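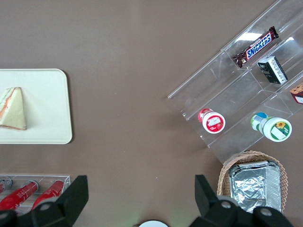

Sandwich on the tray, snacks in the organizer, gripper open.

Our robotics club has been using the Prakell snack-packing kit since June, and I've been meaning to write it up because I love it! It's a props list and a set of task cards for clubs that already have arms. You lay out food and drinks in bins and baskets, draw a card, and your program has to fill an order on the tray. The starter deck has 50 cards, the full one has 100. Get the full one.

What won me over is how different the items are to grab. A carton is easy. A sandwich wedge is a whole other story, and foil packages had our newest members rewriting their grip code until 9 at night (happily, I swear).
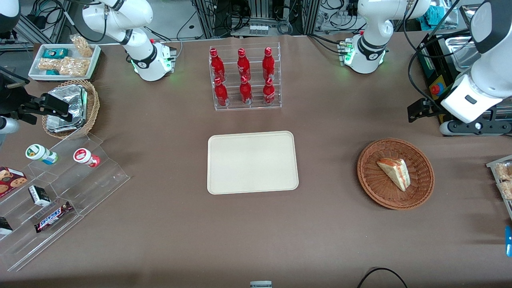
The two-arm cards are where it gets really fun. One arm works the baskets while the other goes for the drinks, and they have to stay out of each other's way. We run teams of 4, and the arguments over who moves first are half the joy – bring a whiteboard.

A few gripes. The layout guide is written for a bigger table than most clubs own, and the scoring sheet takes off 200 points for a dropped bottle, a bit brutal for beginners. We halved it. The cards are thin too, so sleeve them.

Still, it's the best thing we've added all year. We're starting on the Enditow expansion next, and I'll post again once we've gotten through the timed rounds.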